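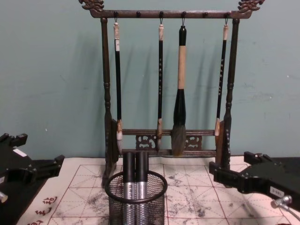

Slide 1. The brush rack, and the pen cup in front of it, above the practice mat.

Notes for the talk "Keeping a small writing desk", Pemport evening class, 18/05/2023

Good evening, and thank you for coming. My talk takes 20 minutes, and then we have time for questions. (Wait until the door is closed.)

I will speak about the desk and very little about the writing. When I began to learn calligraphy, I kept my brushes in a kitchen drawer, and I lost two good ones in this way. The hairs were bent, and I could not make them straight again.

So first, the rack. Please look at the wood. It is dark brown, and the surface is a little worn. The two posts are turned, and low down between them there are small carved panels with holes in the shape of clouds. Dust likes these holes very much. I clean them with an old soft toothbrush, and I never use oil.

(Next slide. Speak slowly, the people at the back want to see the carving.)

At the end of the top bar there is a dragon head with an open mouth. My students always ask about it. For me it is only a decoration, but I like to have it on the desk. More useful are the small hooks under the bar. Four brushes hang there with the tip down. After washing, the water should go away from the handle, so I hang them in the same way at home.
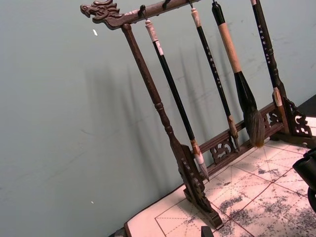

Slide 3. The cloth

This kind of cloth is for writing with water. You dip the brush in clean water, you write, and the stroke becomes dark gray. Later it dries, and you can use the same place again. For a beginner it is a great saving of paper. The shop Griffiths in Stornness sells a similar one.

The cloth has a grid of large brown squares, with thin dashed lines inside every square. Tell the class: first find the center, then put the brush down. On my slide there are many dark patches on the cloth, in the middle and also near the cup.
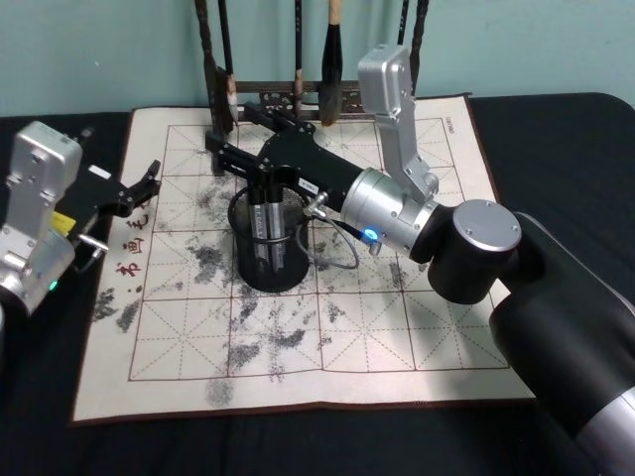
I advise you to leave the cloth flat until it is fully dry. If you roll it too early, it can smell, and the fold will stay for a long time.

The last point is the order on the desk. Rack at the back, cup in front of it, and the hand must have free space. Practice one character over 20 times before you change to the next one.

(Questions. Pass the sign-up sheet for the Coneck workshop.)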